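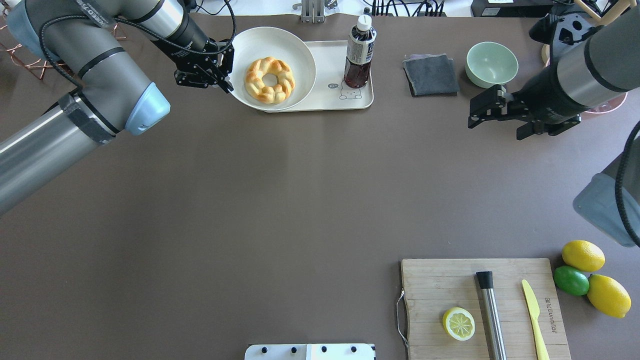

Kitchen Bench Tips: Software for Two-Arm Table Work

These notes cover the settings and checks we keep next to the bench. They assume two arms, a shared planner and a head camera that already streams. Config keys are written for Gistska 3; older releases use different names for the same values.

Before you start the planner

Load the table model first, then the objects. Gistska accepts them in either order but only checks for overlap on the second load.

Set the table height from a touch-off. Depth readings on plain brown surfaces drift at the corners.

Keep trays and boards as separate collision objects. If a plate sits on a tray, attach the plate to the tray frame so that both move together when the tray pose is updated.

Set clearance to 45 mm for transit and 9 mm for approach. One value for both gives slow plans or scraped rims.

Clear old poses between runs. A stale bowl pose will block half the right arm's reach and the log will only say "no path."

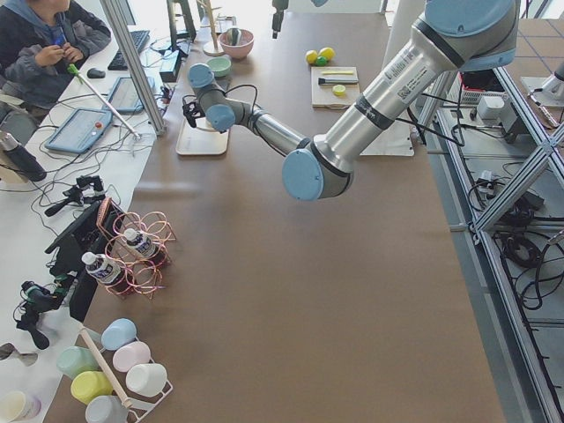 Pleltetti bench notes
Written by the motion software maintainer
Updated August 29, 2024

Perception

Small round items are the usual source of bad labels. Lemons and limes that touch get merged into one blob by the default segmenter. Turn on the color split in Frota and raise the minimum area until the lemon slice on the cutting board stops being reported as a whole fruit.

Clear plastic and wire racks return poor depth. Enter them as fixed boxes measured by hand and exclude them from the live map.

Run the label check on saved footage before changing thresholds. Our set is 1,098 stills. It finishes over lunch and has caught every bad threshold so far except one, which involved a folded napkin read as a tray.

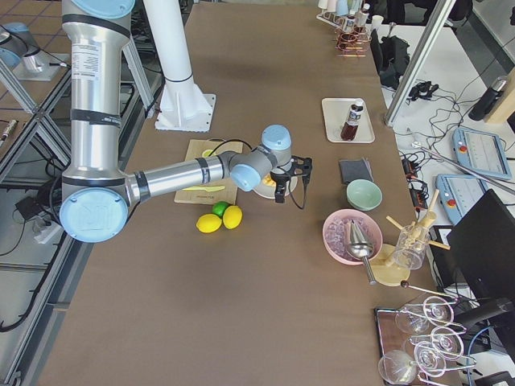
Grasp ranking should be scored per object class, with the planner's cost added afterward. Mixing the two early favors whatever is closest to the wrist. Handles need their own class as well. A jigger resting on the rim of a bowl of ice, with its long handle out over the table, should be stored as two objects with a contact link. Stored as one, it gives a bounding box much wider than the bowl, and the planner routes around empty air. Stemmed glasses hanging bowl-down need the opposite treatment: one box for the whole rack until a glass is the target.

Timing and logs

Stamp camera messages at capture. Zimside stamps on arrival by default, and the lag shows up as a steady offset in moving grasps.

Log the chosen grasp and the next 3 candidates. More than that fills the disk and gets no use.

Keep planner seeds in the log header. A failed plan without its seed can't be replayed.

The September release renames clearance to margin. Old files will load, with a warning.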